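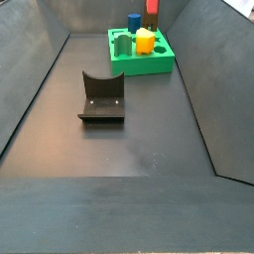 Folasade Aliyu wrote in after the last newsletter to say that her sourdough starter smells of nail varnish remover, and should she bin it? Please don't, Folasade! It's hungry, that's all. Pour most of it away, feed what's left twice a day and keep it somewhere a bit warmer. Mine went the same way in August when I was at my sister's for 9 days, and it was bubbling again by the weekend.

I've been baking far more than I can eat lately (the freezer is all crusts), so I've had plenty of chances to get things wrong. My main crime is impatience. I read somewhere that a cold dough can sit in the fridge for up to 72 hours, and I've never once made it past the first night.
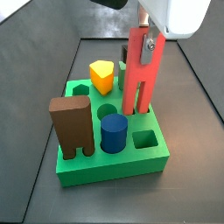 The long wait does make a better loaf, mind you. My neighbour brought round half of one she'd left for three days and it had that proper tang, the sort you'd pay for at Herkutier – and I ate it standing up at the worktop with far too much butter.

Flour next, as several of you asked. I've gone back to the strong white from Nic Aodha with a couple of spoonfuls of rye thrown in. The wholemeal from Wernitz is lovely stuff but very thirsty, so add your water slowly and expect to use more than the recipe says.

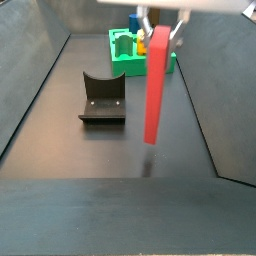

If your crust goes soft as it cools, give it another five minutes in the oven with the door open a crack. And do leave it alone before slicing! I know, I know.

Next time it's crumpets, and I'd love to hear whether you use rings or just let them spread.
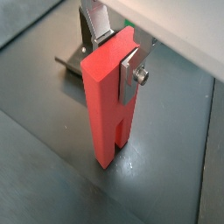
The red block, held upright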